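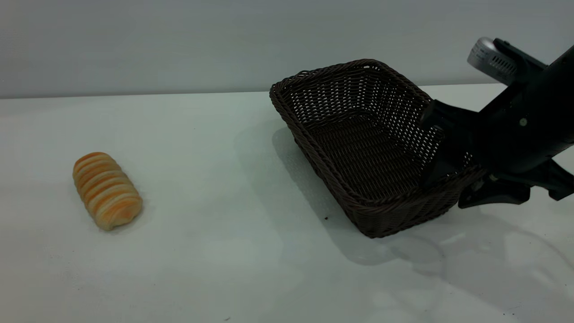

Bread roll, wicker basket and the gripper at the basket's right side.

Week 6 notes – Who Moves the Basket?

Last week I promised we'd get to Griltwood, the bakery I visited in February, so let's start there. The packing room had 18 people on the early shift when the first arm from Eltex went in. Management talked about speed. The packers I spoke with talked about their wrists, their breaks, and who would get blamed when a roll ended up on the floor!

Keep that gap in mind when you read the Jaiswal chapter (skim the math, I won't test it). 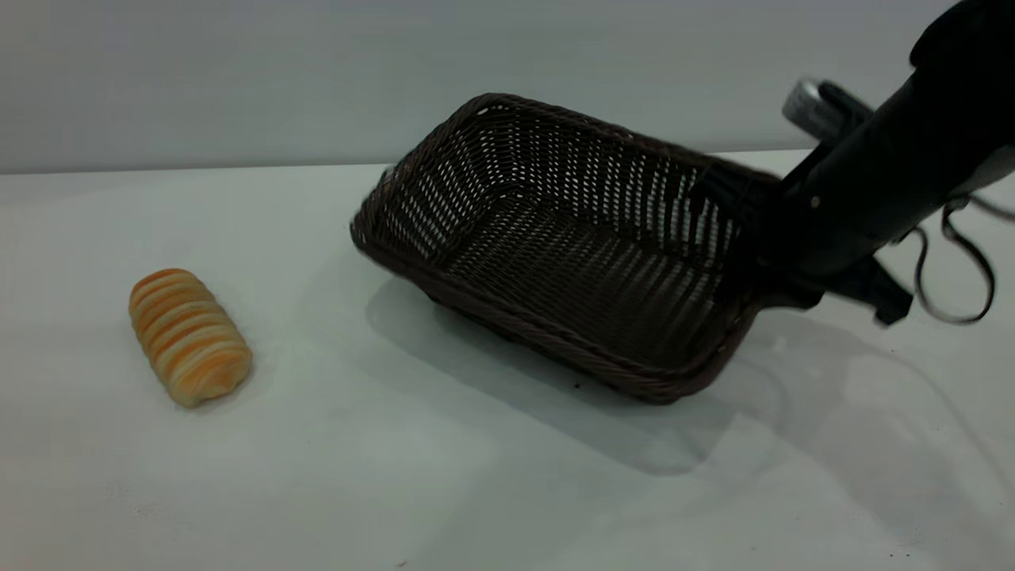 A woven rim is easy for you and me. We feel it give a little and we ease off without thinking about it. Packers have years of that in their hands, and almost none of it is in their job descriptions – so when the job gets split up, the part that's hard to write down tends to get paid the least. One packer told me she now spends around 40 minutes a shift clearing stops. Her title and her pay are the same as before.

Compare that with Flotura, where the packers got training time and a say in where the arms went.

For next class, bring a page (200 words is plenty) on a job you've had. Which bits would you gladly hand over, and which would you fight to keep?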